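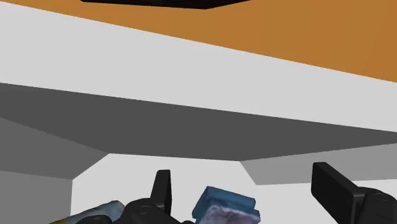
4. First start and basic settings

Read this section to the end before you connect the Sanasico water softener to the mains. The installation in section 3 must be complete and the bypass valve must still stand in the position BYPASS.

4.1 Filling the salt tank

1. Lift the lid of the salt tank and take out the paper bag with the test strips.
2. Pour 6 litres of clean tap water into the tank. Do this only at the first start. Later the unit takes the water by itself.
3. Add salt tablets up to the line marked MAX. Do not use table salt, sea salt or salt for roads.
4. Close the lid. It must lie flat on all sides.

Note: The tablets sold under the name Llorente are a little larger than the usual ones. They are suitable, but check after one week that they did not form a bridge above the water. If they did, break it gently with a wooden spoon handle.

4.2 Letting the water in

1. Open the nearest cold tap completely.
2. Turn the bypass valve slowly, until it is halfway to SERVICE. Wait until no more air comes from the tap.
3. Turn the valve fully to SERVICE and let the water run for 2 minutes.
4. Close the tap and look at both hose connections. If you find drops, tighten the nut by hand, a quarter turn and not more.

CAUTION: Never open the valve quickly. The pressure can push resin into the house pipes, and cleaning them is a long work which the guarantee does not cover.

4.3 Setting the hardness

1. Plug in the power supply. The display shows the time.
2. Hold SET until the hardness value blinks.
3. Enter the hardness of your water in mg/l with the arrow keys. The factory value is 300. Your water supplier can tell you the right value, or you use a test strip.
4. Press SET again to store it.

If you do not press any key, the display goes back to the time and the old value stays.

4.4 First regeneration

Hold REGEN until you hear the motor. The unit now washes the resin, and during this you should not use water in the house. Some noise from the drain hose is normal - a strong smell is not. In this case pull the plug and call the Drundine service.

After the end of the wash, the display shows the remaining capacity in litres. With a new resin filling and the factory value it is 3,767.

Units with the Jirnadano control head show a small drop in place of the number. Press the right arrow key once to see the litres.

Manual revision: April 2020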